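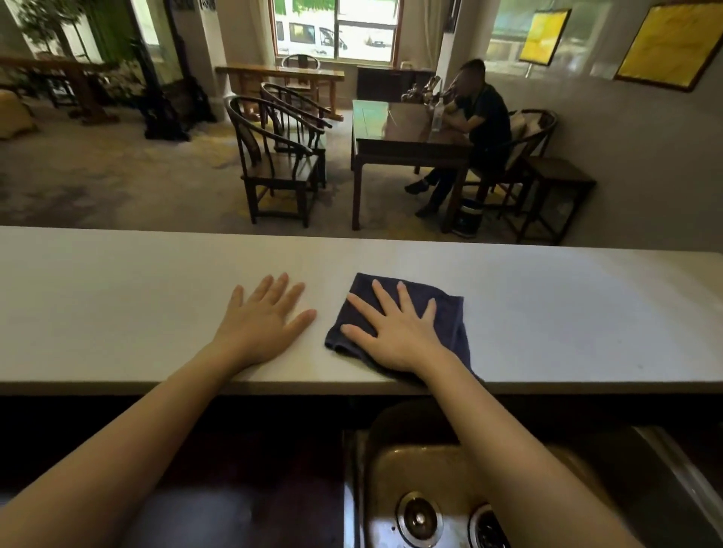 Tõnu Priedītis wants to know whether vinegar really kills everything, the way his aunt's cleaning group swears it does. It doesn't. It's a weak acid that dissolves limescale.

Do I need a separate spray for every room?
No. Mistis sells 14 of them. I read the labels in the store on Monday, and five had the same ingredients in the same order. 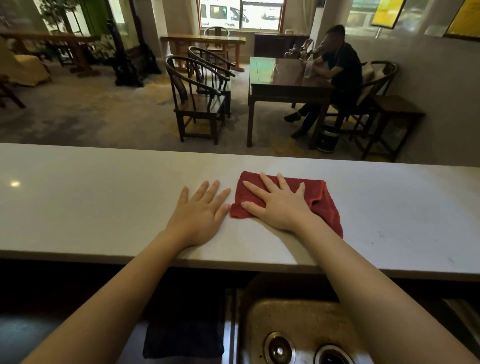

Red cloth on a white counter.

Are "antibacterial" cloths worth paying for?
I doubt it. Estik charges extra for theirs and says nothing about what is left after 40 washes. An ordinary cloth, washed hot and dried fully, will do.

Can I mix vinegar with bleach for a stronger cleaner?
Never. The mix gives off chlorine gas.

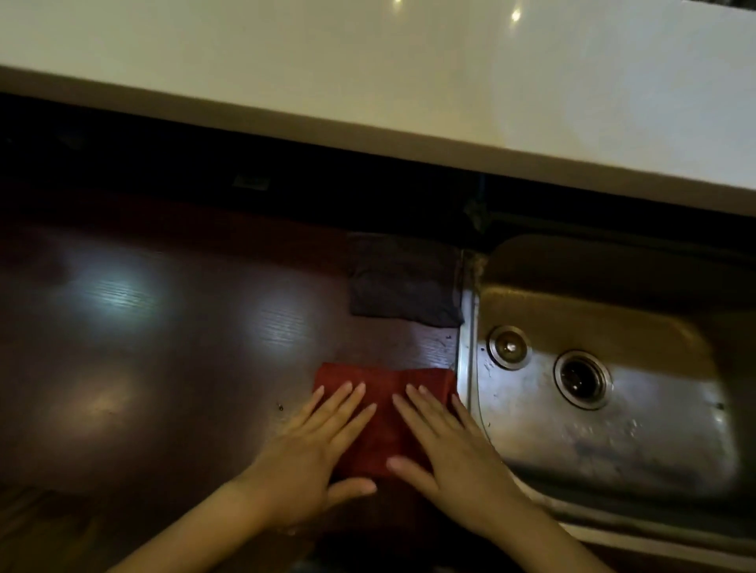 The counter's rounded front edge.

What about vinegar and baking soda?
Nice fizz – then mostly salty water. Use one or the other. 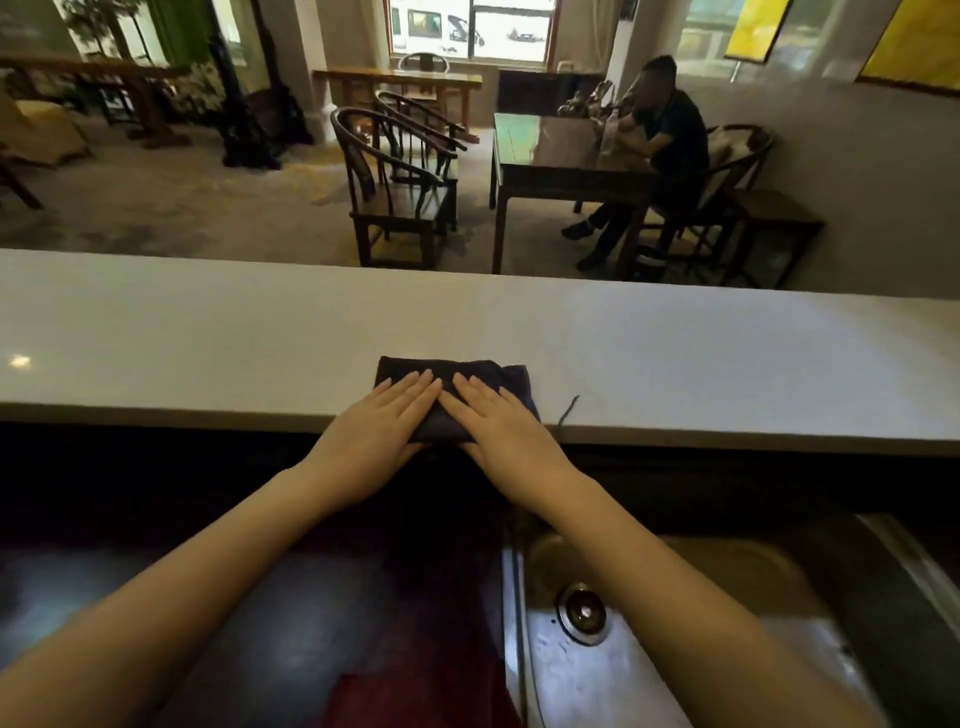 "Lint-free" is a claim I'd like to see tested. Grolholm prints it on every pack and doesn't say how it was measured. A folded navy cloth like this one, with a dark thread trailing over the edge of the counter, is a fair reminder to check the hems before you buy.

Does the Mets steam mop replace detergent?
The box says so. Grease on my floor disagreed.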